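Mellach bathroom notes – read me first

Hello! I'm Yupin Sombatkul, and this folder is my collection of notes on toilets. Bathrooms in general, really, but mostly toilets, and mostly the lids and seats, as that's the bit people touch every day and hardly ever write down. The notes started as a few scribbles for the Mellach flats and grew from there (as these things do).

What's in it: 233 entries, one line each, in a plain file called lids.csv. Every line has the room, the colour of the seat and lid, whether the lid was up or down when I got there, and a free column where I ramble a bit. Last updated 23 April 2023.

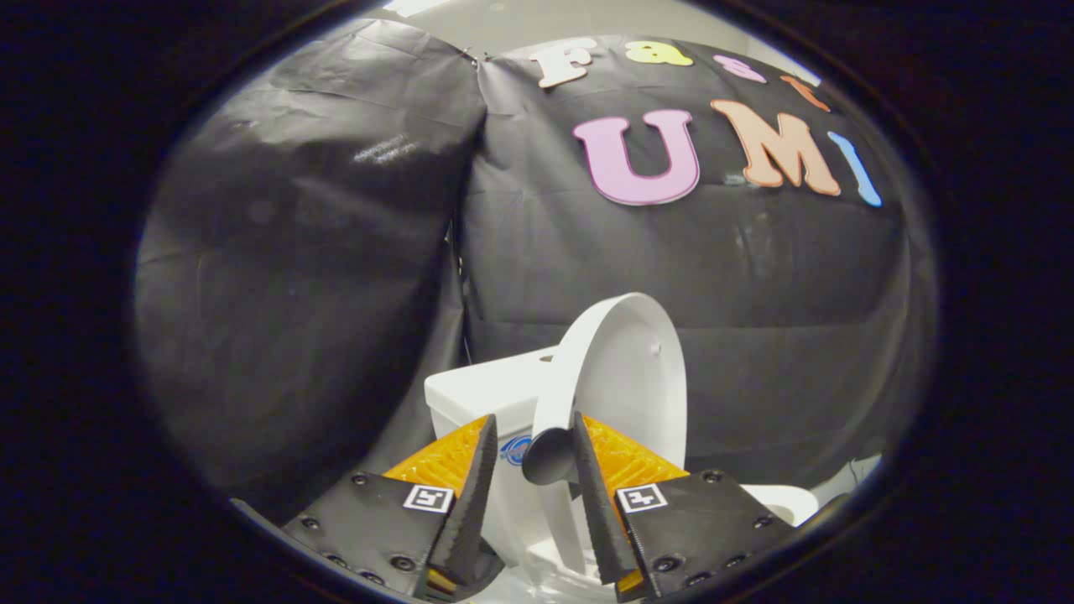 Colours are kept simple. White is white, and I don't split it into ivory or cream unless the difference jumps out at me. Greys are light or dark. "Up" means the lid is raised by any amount, so a lid left halfway still goes down as up – I did have a separate word for those in March, but I kept forgetting to use it, so I've folded them all in.

Sizes are in millimetres and measured with a soft tape, so please don't order a new seat from them! The 59 rows from the Veneo building have no sizes at all. I'd left the tape at home and never went back.

Known muddles: a few rooms in Ronano are in twice under different names, and the cistern column says "tank" in the older rows. Same thing.

Use the notes however you like, and send corrections to me with the row number.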